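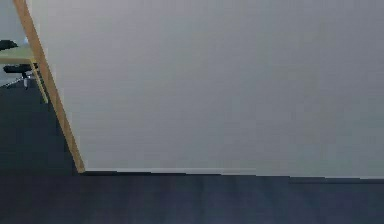 *Simulator view: Emiko Nakajima, Endley office model*

# When the robot stops in front of a plain panel and will not move

Last updated 02/11/2022

This guide is for people who run the Lesent navigation stack in the Endley office model. It explains how to recognise the "blind panel" fault, how to get the robot free, and how to change the settings so it happens less often.

## What the fault looks like

The robot is driving normally between desks. Then it stops, and the status line stays on `PLANNING`. The camera view is nearly all one flat grey colour. You may still see a piece of floor and a little of the room past the wooden edge of the panel, with a desk and an office chair behind.

In the log you will find code 602 many times:

```
[602] depth: not enough matched points
[602] depth: not enough matched points
[nav] keep last map
```

The third line is the dangerous one. The stereo matcher needs some texture to compare, and a smooth panel gives it almost none. When it fails, the planner keeps the last map it had. If the last map says the way is free, the robot can start again and drive into the panel. In September this happened to Declan Birkett on the real base, at low speed. The bumper stopped it, but the front cover was cracked.

## Before you start

- Put the robot in manual mode. On a real base, press the stop button also.
- Save the log. The buffer keeps only 300 lines and a restart will erase it.
- Do not send a new goal yet. A new goal clears the error but it does not clear the old map.

## Step 1: Free the robot

Turn it in place first, to the side where you can see the most of the room. In the view at the top of this page that is left. Do not drive forward while you turn, even if the gap looks wide enough. The angle of a panel is hard to judge from so close.

When code 602 stops appearing, clear the map:

```
lesent map --clear local
```

Wait until the new map is drawn, then send the goal again.

## Step 2: Change the behaviour on lost depth

Open `nav.yaml` and find the `depth_loss` block. The default is:

```
depth_loss:
 action: keep_last
 retries: 86
```

Change it to:

```
depth_loss:
 action: mark_blocked
 retries: 3
```

With `mark_blocked`, an area without depth is treated as an obstacle. The robot will take longer routes sometimes – we accept this.

## Step 3: Test it

1. Load the Endley model and place the robot facing a panel, close enough that the panel fills most of the view.
2. Send a goal on the other side of the panel.
3. Check that the robot reports `BLOCKED` after the third retry and does not move forward.
4. Repeat with the robot turned a little, so the edge of the panel is visible.

Please do not skip number 4. Carol Blackburn found that the edge alone can give enough points to hide the error, while the centre of the panel is still unknown. If your test fails there, raise `min_coverage` in small steps and try again.

## Known problems

On the Koskela base the setting is read only at startup, so you must restart after Step 2. Parviz Tabrizi is working on a fix.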